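Ticket 419: Spoon slips in grip during transfer task (sim)
Project: Drorham student manipulation project, kitchen track
Opened by: Rekha Devadiga
Assigned to: Thirumalai Menon
Priority: normal
Status: resolved

Rekha Devadiga, Friday 9:40 am
Task is spoon pickup and transfer on the marble countertop. Grasp closes on the handle, arm lifts, and the spoon rotates between the fingers during the lateral move. It fails in 13 of 14 runs with the seed changed each time. Same controller passed last week. I have not touched the gripper model. Config and log are in the Otberg folder under my name.

Thirumalai Menon, 10:15 am
Reproduced on the lab machine. Contact is present on both finger pads at close, so it isn't a missed grasp. Normal force looks low in your log. Which branch of the scene file are you on?

Rekha Devadiga, 10:22 am
Main, pulled this morning. Shobha merged the new countertop texture and the dish placement there. I assumed those were visual only.

Shobha Hegde, 10:50 am
They were meant to be. The merge also brought in the shared materials file from the Alva branch, and that file sets default friction for every object without its own entry. The spoon has no entry. It used to inherit 0.9 and now inherits 0.3. 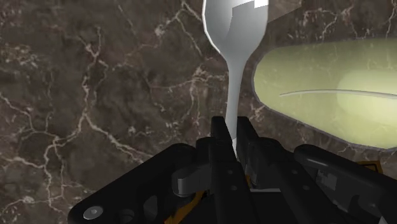
Thirumalai Menon, 11:30 am
Added an explicit friction entry for the spoon and reran. Rotation is gone on the straight lift. It still drifts on the lateral move at full speed, so there is a second cause. Checked the following:
Finger pad collision shapes: match the visual mesh.
Spoon mass: correct.
Spoon inertia: wrong. Computed from the bounding box, which puts the center of mass too close to mid-handle.
Solver step: unchanged from last week.

Lakshmi Murthy, 1:05 pm
The inertia error is old. It was there when the task passed, and the higher friction hid it. Please fix it in the model and leave the grip force alone. Raising the force will pass this task and break the one with the thin cup, and the Rakance entry is scored on both.

Thirumalai Menon, 2:20 pm
Inertia recomputed from the mesh. Grip force left at the previous value. Reran with the original 14 seeds, no rotation past the limit in any of them. Full speed on the lateral move.

Rekha Devadiga, 2:45 pm
Confirmed on my machine after deleting the cached model. Without clearing the cache it loads the old inertia and still fails. Took me 2 tries to notice.

Nandini Marar, 3:10 pm
Adding the cache step to the setup page. Also adding a check to the merge script that lists any object with no friction entry. It currently reports the spoon as fixed and the ladle as missing. Shobha, please take the ladle under a separate ticket.

Shobha Hegde, 3:18 pm
Opened. Closing this one.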